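**Clendano two-arm kit, week one.** Posting this as a thread because people asked before I'd finished unpacking. We bought it with our own money for a small electronics bench. Jul 3, 2022.

---

The order was the base kit: two arms, two grippers, one controller, the mounting brackets and a year of the Skundeo software. $1,148 for the controller upgrade on top of the arms. I'd skip the upgrade if you only plan to run one arm.

---

Packing was good. Every bag had a part number that matched the sheet. The sheet itself is out of date and shows the old bracket, with the holes in a different pattern. Use the PDF from the download page.

---

Mounting took most of an afternoon. The bolts they send are fine for a thick top and too long for ours. Went to the hardware store for shorter ones. If your bench is two panels pushed together like mine, clamp the panels to each other first. I did it second and had to redo the calibration.

---

Calibration is a routine in Skundeo where you jog each arm to 5 points and confirm them. The screens are clear. The only confusing part is that left and right are named from behind the arms, so if you stand at the front of the bench everything is swapped. I put tape labels on the controller ports.

---

The job I bought it for is kitting. Round boards, wire harnesses and small motor-type parts go from supply trays into one tray per unit, and the tray goes to the person doing assembly. It's boring work and we fall behind on it every time an order comes in.

---

Bench layout I settled on is supply trays down both sides and the kit tray in the middle. Yellow plastic for supply, steel for the kit, with something soft and white in the bottom of the steel one so the boards have a bit of give under them.

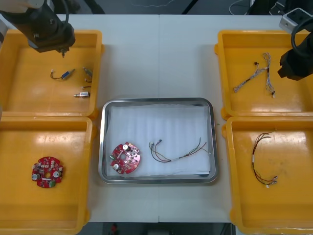
Does the kit need a separate safety enclosure?

Clendano sells it without one and says the arms stop on contact at the default speed. Your own shop rules may say different, so check before you raise the speed limit in the settings.

---

Boards are the easy part. The grippers come with narrow pointed tips and they take a board by the edge with no trouble, as long as you set the grip force low. The factory setting is too high for anything with components near the rim.

---

Harnesses are the hard part, same as for every arm I've looked at. Loose wires never lie the same way twice. Skundeo has a "flexible part" mode that looks for a connector and grabs just behind it. On harnesses with a sleeve or a tight bundle it does well. On ones that fan out into separate strands it often picks up a single wire and drags the rest.

---

I ran 700 picks over the week, mixed parts. I didn't keep a clean enough log to give a success rate per part, so I won't post one. Boards I'd leave running while I work at the next bench. Harnesses I still stand next to.

---

Shiny trays gave me trouble. Our overhead lights reflect off the tray floors and the software sometimes marks the glare as a part. Turning off the light closest to the bench fixed most of it. A matte tray would probably fix the rest.

---

Support: I wrote to them twice. First reply took a day and was useful (a config file for the glare problem, which helped a little). Second one was a link to the manual page I had already quoted in my message.

---

I also looked at the Julell kit before buying. It's $1,109 cheaper for the full set and the arms reach farther, but the software was only sold as a monthly plan and I didn't want another one of those. Adeleke makes replacement tips that fit both — I have a padded pair on order for the small cylindrical parts.

---

Cable routing needs work. The cables come out of the top of each arm and loop up, and at full stretch the right one rubs on the bracket. I've moved the bracket back one hole. A longer cable in the box would be better.

---

Keeping it for now. I'll add to this thread when the padded tips get here.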